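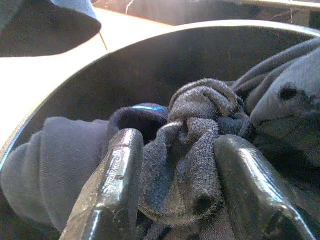

Sorting dark laundry: questions we get asked

Do dark clothes really need their own load? Mostly, yes, though I'd be suspicious of anyone who tells you a single mixed wash will ruin your wardrobe. Lint is the bigger nuisance. A fuzzy dark gray sock, bunched up in a basin with other dark things, carries enough loose fiber to make the point without a lecture. Keep it away from white towels and you've done most of the work.

Should I buy a special detergent for darks?
I haven't seen a good argument for it. We ran the Stirnedholm dark-wash liquid against the plain one for 3 months in the Hollis laundry room and couldn't tell the shirts apart. Cold water and less of it in the cap - that made a difference.

Do I have to unbunch socks first?
Yes. The "it all comes loose in the drum" theory is popular with people who don't empty the dryer. A balled sock comes out with a damp middle.

What about a navy sock with a bright stripe?
It goes with the darks. If it's brand new, wash it once with things you don't care about.

Do mesh sock bags work?
They keep pairs together. The claim that they make clothes cleaner I'd like to see proved. Festska sells a pack of three and one of ours lost its zipper by August.

Can I fill the drum to the top?
You can, and you'll be washing it again. Leave a hand's width of space.

Is it OK to leave the bubble wrap on a new machine?
On the outside, for a few days, while you're still moving furniture - fine. Don't leave it for good, and check the manual for shipping bolts before the first load, which matters far more than the wrap.

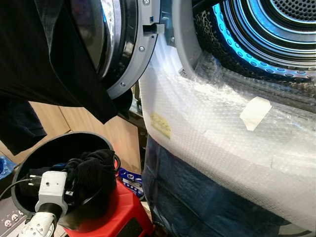 Door open, drum lit blue, bubble wrap still on the lower front.

Is a lighted drum worth paying for?
The Zumudgate store wanted over $50 extra for one. It helps you spot a black sock against the back. So does a flashlight.

Where should the basin go while I load?
Off the floor if your back complains. Any sturdy stool will do.

Who writes these answers?
Capucine Baudry, most of them. Corrections get read on Tuesday.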